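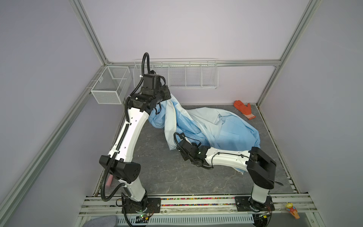

1/ The case against the four-day week as my city is selling it. Long one, sorry.

2/ Background for people who don't live here. In June the city put out a report on its shorter week pilot. Headline: "productivity held steady." The local paper ran that line, then the radio ran it, and now it's on a banner at the bus station.

3/ I read the whole report. 49 pages, a lot of them photos of people laughing near whiteboards. I'd like to be convinced, for the record. I would love a four-day week. I'd take one tomorrow.

4/ First thing. 133 people took part. They came from companies that applied to be in it. Companies that apply to try a four-day week are companies where the boss already likes the four-day week. You can learn something from that group but you can't put it on a banner.

5/ Second. "Productivity" in the report means a survey. Staff were asked if they felt they got as much done as before. They said yes. What would you say, if you'd just been handed an extra day off and the form decides whether you keep it?

6/ There is one firm with real output numbers, Brestitow, which does payroll for small shops. Their numbers are flat for the pilot. Good for them! But page 31 says they moved phone support to a contractor partway through. The contractor's hours aren't counted anywhere.

7/ I wrote to the report's lead author, Levente Bozsik, and asked about that. He was polite and quick, which I appreciate. His answer was that contractor hours were "outside the scope." OK. Whose scope?

8/ Also, some of the companies dropped out. 3 of them, in an appendix, one line each. Pleltus left for "operational reasons." No follow-up, no interviews. The ones that quit are the ones I'd want to hear from.

9/ Somebody is going to bring up the pilots in other countries. Fine, some of those look better. Doesn't help this one. A good study over there doesn't fix a weak one over here.

10/ The part that bugs me most is who isn't in it. No nursing homes, no bus drivers, no kitchens. My cousin works nights on a ward and she asked me which day she'd be getting off. I had nothing for her.

11/ Sorcha Doherty made a fair point in my replies yesterday, that office pilots have to start somewhere and you can't test everything at once. Agreed. Then call it an office pilot. The word "office" isn't in the title or the press release.

12/ And stress. The report says stress went down. It also says, in smaller type, that people skipped lunch more and had fewer chats with coworkers. Maybe that's a trade worth making. I'd like to see somebody ask them again in a year, when the extra day is just normal.

13/ What would change my mind: pick the companies by lottery, count every hour including contractors, interview the dropouts, run it through a busy season. None of this is exotic.

14/ City hall says phase two will cover 535 people. I asked if the method is changing. The press office told me the method was "well received." By whom, they didn't say.

15/ Muting this for the evening. If you were in the pilot and I've got something wrong, my messages are open, and I'll post corrections under this one.

16/ Correction already, thanks to Ottó Szabó: the contractor note is on page 32, not 31. The hours still aren't in there.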